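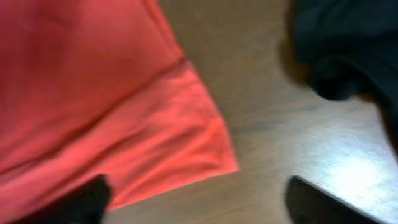 A red cloth with one corner folded over, on a wooden table.

Home | Cleaning | Laundry | Kitchen | Contact
Print this page | E-mail to a friend
Search this site Go

Folding a cloth on the diagonal: is it worth it?
By Parvathi Varghese, 2024-08-24

I had my doubts about this one. Every laundry page seems to promise that a new fold will halve your cupboard, and mine has stayed the same size through all of them. The diagonal fold does have one decent use, though: lining a bread basket. For stacking on a shelf, stick with squares.

You need a square cloth and a table bigger than it is. Beds are too soft and the crease wanders.

1. Lay the cloth flat and smooth it from the middle outwards. Ironing first is optional. I skip it.

2. Take one corner and bring it across to the opposite one. Go slowly, as the top layer likes to ripple.

3. Look at the edges before you press anything. If one sticks out, lift the flap and lay it again. Tugging at the corner just stretches it.

4. Run the side of your hand along the crease, once, from one end to the other.

5. Tuck the two long points under – loosely, or they spring back out.

Some people add a squirt of starch. Idrisa Mugo swears by it and I tried it last December. It made the cloth stiff and the table sticky.

An oblong towel won't work, whatever you may have read. You get a lopsided triangle with a tail. Fold it in thirds and leave it at that.

Print this page | E-mail to a friend
Back to Laundry | Next: Pillowcases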